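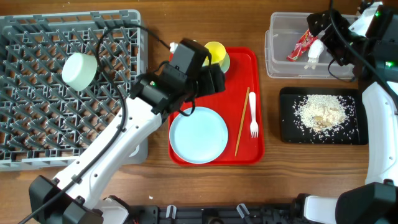 2 min read

June, open day, after 4 pm. Writing this up while my feet still hurt.

The table-clearing demo pulled the biggest crowd all day (sorry, Frota cart!). 123 people signed the sheet at our bench, and I think half of them were under ten. Everybody wants to know if it does glasses. I said ask Silvan.

Silvan Stöckli ran the morning slot and I took over at lunch. We got through 16 full resets on my shift. The chopstick is still the hard one - it lies so flat in the red tray that I'd like to try the softer Zamer fingertips before the Ronent visit. Cups into the rack are fine, even when they end up tilted on the pegs. Wrappers go in the clear bin, and the kids cheered for those more than for anything else!

To do: vacuum the rice out of the clamps, print more handouts, ask Lolex for a second dish rack. Episode counter stood at 1454 when I shut down.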